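Keeping a low cabinet top clear

2021-05-20

Quick ones today, kitchen half packed up and no time. All about the low drawer unit, the kind everybody dumps stuff on.

Clear it every evening. Takes 6 minutes, less if you did it yesterday. Post, keys, pens, the lot — off. Anything that hasn't got a drawer gets one or goes out.

Fruit: only what you'll eat that day. One orange is fine, a heap of them goes soft underneath and you wont notice till it sticks. Rest in the fridge drawer or somewhere cool. Wipe where they sat.

Cans the same. One out for later, the others low down in the cupboard. Cold can on a matt top leaves a ring so use a coaster, or a folded cloth if you cant find one.
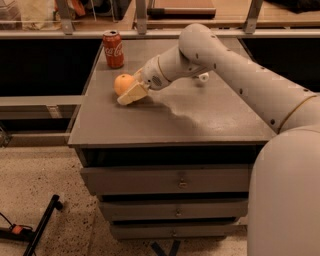

Scuffs next. Matt grey shows every one. Damp cloth first, then a drop of washing up liquid, then dry it straight off. No scourers!! I did that in April and the patch came up paler than the rest, still there. The Condura cream I tried after did nothing much. Jilirora cloths are better, 11 washes so far and still going.

Front lip — always forgotten. Crumbs sit along the edge and then drop in the top drawer when you open it. Run the cloth along before you do the top of the drawers.

Drawers, three of them on mine. Top for what you use daily, middle for tea towels and bags, bottom for heavy things. Don't put tins in the top one, it gets front heavy and tips when you pull. Fix it to the wall anyway if there are kids about.

Sticky runners: candle stub rubbed along both sides. Cost me 80p from the Manole shop. New runners from Cluvasitz were a lot more and I never got round to fitting them.

Liners, cut them a bit short so they don't ruck up at teh back. Old wallpaper does fine.

More on the cupboard under the sink when I get to it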